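Do the big play kitchen sets hold up, or should I buy pieces separately?

Seren Ifans
24 Apr 2024
My 4-year-old wants more stuff for pretend cooking and I keep seeing sets with a hundred pieces in the ads. I don't buy it. I bet most of that count is tiny plastic peas. Has anyone put together their own? Is a toy toaster oven worth the space?

Tamara Stoica
I'd skip the giant set too. We had one and two kids ignored most of it. Ours play on a white table now with a mixed bunch of things.

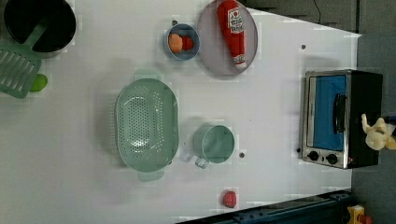
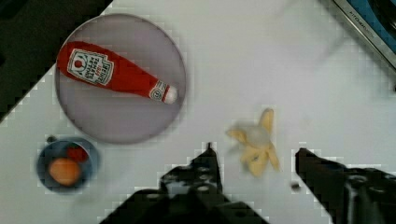

Ketchup, plate and little blue bowl in both.

Spend on the pot, the colander and a spatula, the things they can copy you with. Food is where you get ripped off. Two or three pieces they recognize will do. I'm less sure about the oven. It takes up a lot of table, and mine would be just as happy with a shoebox. If you do get one, open and close the door in the store a few times before you believe the box. Same goes for anything labeled "dishwasher safe."

Metach
sets are fine, you people overthink this. got one in September and the kids like it

Barbu
Check the sizes before ordering online. I paid for a "family size" pot that would barely hold an egg.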